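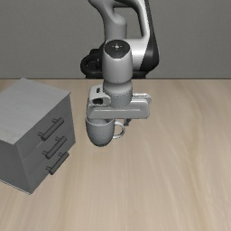

Arm cells, house rules: questions we keep getting

Last tidied July. Covers the Kudgate bench cells and the Staser sim setup. Ask on the Sturis board if yours isn't listed.

Do the rules apply in simulation?
Yes. Same speed limits, same reach limits, same naming. If a task only passes in sim with the limits off, it hasn't passed.

How many sim runs before I can book a real arm?
34 clean ones in a row, on the final version of the task. Change the grip or the path and you start again. Yes, even a small change.

What counts as clean?
No contact with the bench, no contact with furniture (drawers, handles, shelves), nothing dropped, arm back at its start position at the end. A run you stopped by hand isn't clean.

Can I use full mugs or glasses?
Empty only. No glass at all on Kudgate benches. Plastic or enamel is fine, check for chips first.

Grip by the rim, the body or the handle?
Whichever you wrote on the task sheet. Just don't swap halfway through a batch. Handle grips need a second person to sign the sheet becuase they swing.

How near can furniture be to the arm?
16 cm clear all round the planned path, measured with drawers open if the task opens them. Drawers shut if not, and leave them shut.

Who can be inside the line while it's moving?
No one. Stop, wait for the light, then step in. Reaching over the line counts as being in.

It stopped by itself. Can I just restart?
Once, if you can see why. After 2 stops in a session, log it and leave the cell off till somebody from Ellis has looked.

Where do logs go?
Shared drive, Staser folder, one file per session. Don't rename old ones. There are 2,179 in there and the search relies on the names.

Do I need to log failed runs?
Yes, all of them. Also the boring ones.

When are the checks?
Thursday, first thing. Cells are off untill they're done, so don't book before 10.

Can I get an exception?
Sometimes. In writing, before the run, one task only.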